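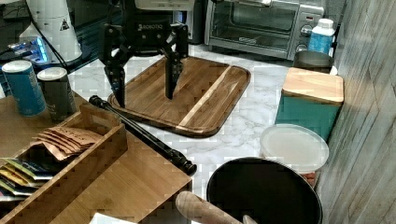

Olga Sepúlveda
Contributing writer, kitchens and home

Home Features Kitchens Small Spaces Subscribe

132 shares 7 comments

The Counter Where Everything Lands

I have lived with a lot of counters. My first apartment had one you could cover with a dinner plate and a phone book, and I spent two years chopping onions on top of the washing machine. So when people ask what I want in a kitchen, I don't say an island or a fancy range. I say I want one stretch of counter that stays clear from breakfast to bedtime, and I have been chasing it for most of my adult life!

The board is where I've landed. I mean a proper wooden one with a raised rim, dark brown, with a pale stripe running across it (I fell for the stripe, I'll admit it, I'd have paid extra for the stripe). It lives in the middle of the counter, and the rule is that it's the only thing allowed to live there. Toast gets buttered on it. Peaches get cut on it, and the rim keeps the juice off the marble pattern, which I wipe down often enough as it is. Come December it'll have clementines rolling around on it for a month.

I got the idea from my friend Märta Björklund, who used to fit kitchens and now mostly talks other people out of fitting them. She came over one morning, drank two coffees and looked at my counter for a long time. "You don't need more space," she told me. "You need a middle." Then she pushed everything I owned to the back wall, and I was furious for an afternoon and have been grateful ever since.

So the back of the counter is where the real life goes on. It's a lineup, and the lineup changes with the week. There's the canister that never moves and the square box with the wooden lid. There's the pot with a wooden spoon resting across the top, and of course the cereal, which in my experience is never put away in any house where anyone eats cereal. I've stopped fighting it. A row along the back reads as a shelf, even when there's no shelf there, and you can find things in it half asleep.

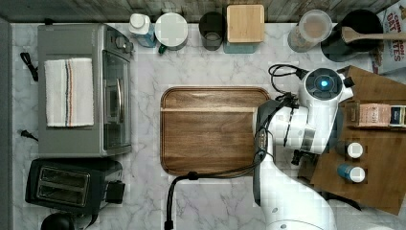 The middle stays clear for the tray, with the pot, the canister and the oats lined up at the back.

Appliances are harder. I keep the toaster and the toaster oven next to each other, and yes, I've heard all the jokes. The toaster does toast. The oven does everything else: open-faced cheese, half a squash, the last four cookies' worth of dough. I priced a bigger wall oven from Godoy once, $1,919 before anyone had even come to install it, then went back a few months later and found it on sale for $1,855, as if that would settle things. I closed the tab and roasted some carrots in the little one.

The striped towel goes over the top of the oven when it's off and cold. It comes down before I turn a knob, every single time, and I'm a nag about that with guests.

Now, the packets. Oh, the packets! I used to keep them in a drawer, where they slid to the back and I'd find them again two springs later. A bamboo organizer with dividers fixed that in ten minutes. The brown paper ones stack in one section and the bright little sachets stand up on edge in another, so I can flip through them like records. It has a handle slot too, so the whole business can be carried to the table when people come by and want to choose for themselves.

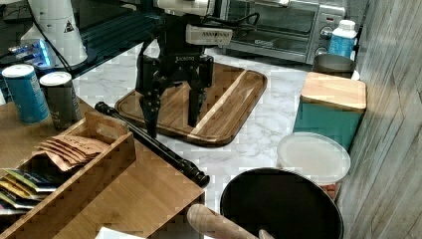 Bamboo organizer with its packets sorted, and the blue and gray cans close at hand.

I keep a couple of cans right beside it, one blue and one dark gray, and I like having the two colors there next to all that pale wood. Märta says they ought to match. Märta also owns one spoon rest and thinks that's plenty, so we've agreed to leave it.

My one remaining problem is the mail. It comes in, it drifts toward the board, and by evening there's a catalog sitting exactly where the bread should be. I'm trying a basket by the door this month and I'll report back.

Next in Features: Pantry Doors, On or Off?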